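Home | Opinion | Letters | Archive | Contact

Let Us Keep Our Dull Rooms
14/05/2019
By Melaniia Kovalchuk

When my husband and I moved to Atgate we inherited a house with pale gray tile, and for years every visitor had a kind suggestion about what we might do with it. Paint this, warm up that, and wouldn't a nice patterned rug help? I nodded and poured the coffee, and I did price a whole new floor one December — $2,959, before labor — and then I put the quote in a drawer, where I suppose it still is.

I've come around to thinking that plain surfaces are good for people. My grandmother lived 50 years with the same kitchen, and she knew it the way you know a friend's face. 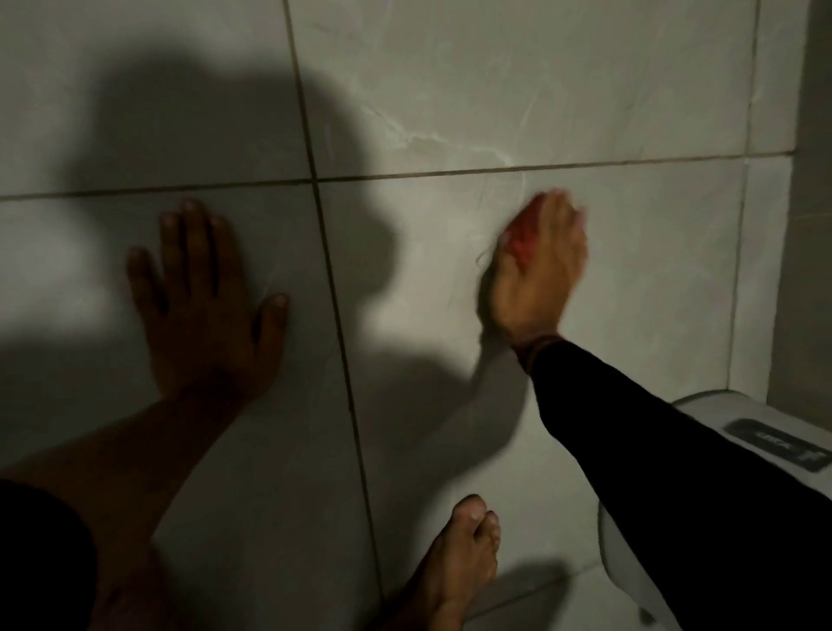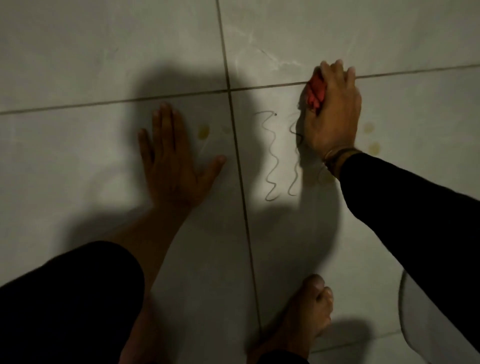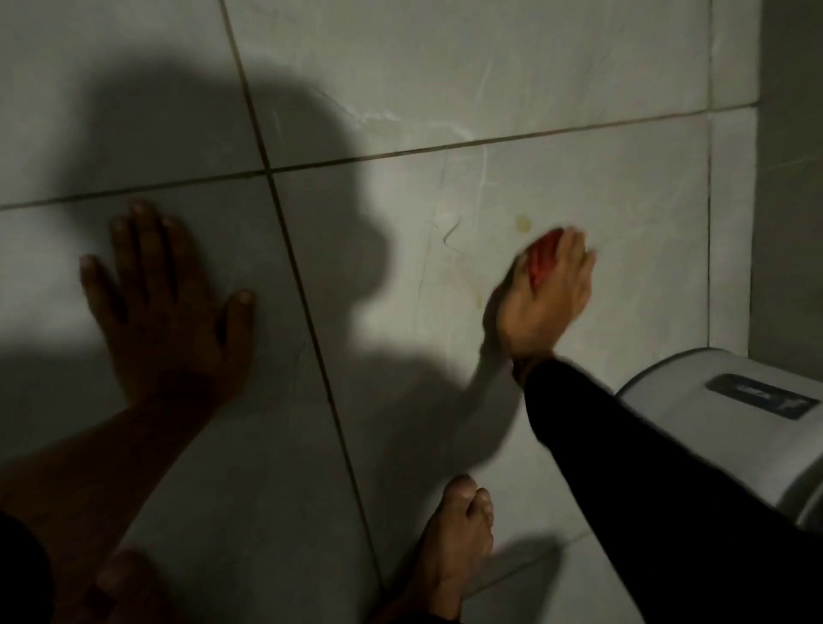
Large pale tiles with dark grout: the second picture has two wavy lines drawn on one of them.

We are so quick now to tear out whatever doesn't excite us by the second winter! I'm 70, and I would like to spend my afternoons on my neighbors and my tomatoes, and let the floor go on being a floor. If you love your green backsplash, dear reader, keep it and enjoy it. I'm only asking that you leave mine alone.

Last updated 14 hours ago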